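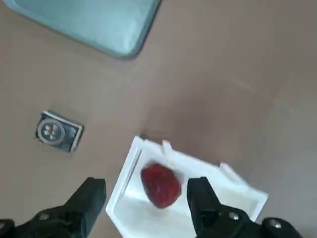 Fernbridge had its open day in August, and I went because the flyer promised "the future of the high street" and free parking. The parking was free. The future of the high street was harder to find.

For anyone who hasn't followed the saga, Fernbridge is the old mail-order warehouse on the Madau road, now being sold to us as a market hall. The developer, Burnitz, wants 50 permanent stalls in there, with apartments over the loading bays. Morris, the last town over, tried much the same thing and ended up with a gym and a vape shop. I kept that in mind all morning.

The tour left from the front desk at 10 a.m. and was meant to take in 4 halls. We saw two. The others were "between phases," and our guide, a pleasant young man with a lanyard, would not be drawn on what phase came before or after. He did tell us the roof had been redone. There was a bucket under it by the stairs, with water in it.

The first hall is handsome, I'll give them that. High windows, brick all the way up, the old hoist left in place. You can see why someone would fall for it. You can also see why the mail-order people left: one freight elevator, one narrow door to the street, and a ramp that a woman ahead of me with a stroller took in two attempts. I asked how a baker would get trays in at five in the morning. The guide said deliveries were being looked at.

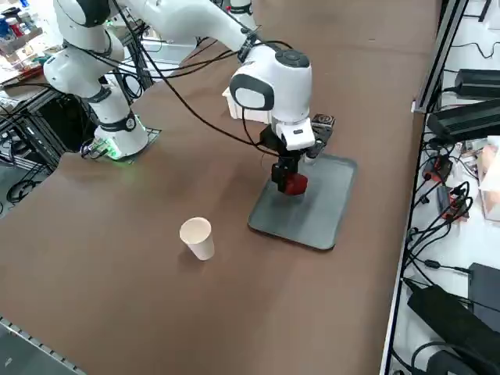
Rents are being looked at too. A board by the exit of the second hall gave a "starter rate" of $400 a month for a stall, with an asterisk, and I went hunting for whatever the asterisk pointed to. It wasn't on the board. It wasn't in the brochure either, which ran to 5 glossy pages and had a whole spread on planters. A man who sells honey at the Saturday-style market in Madau told me he pays a fraction of that for a pitch with a better view of passing feet – and he keeps his own hours. 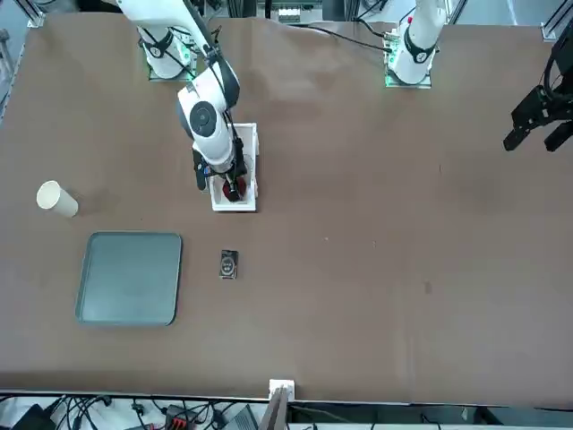
Stella Mwakalinga
Contributing writer, town and trade

Lunch was a paper boat of noodles from the single food stand, eaten on a bench. Good noodles, long line. If one stand can't feed an open day crowd, I'd like to know what they expect on a wet morning in February, when the crowd is me and the honey man.

At the Q&A, someone asked about buses. The answer was a slide showing a bus. The route number on it was the one that was cut last winter, as several people pointed out at once, and the slide went away.

I took a brochure home and left my email for the stallholder pack. It hasn't come yet.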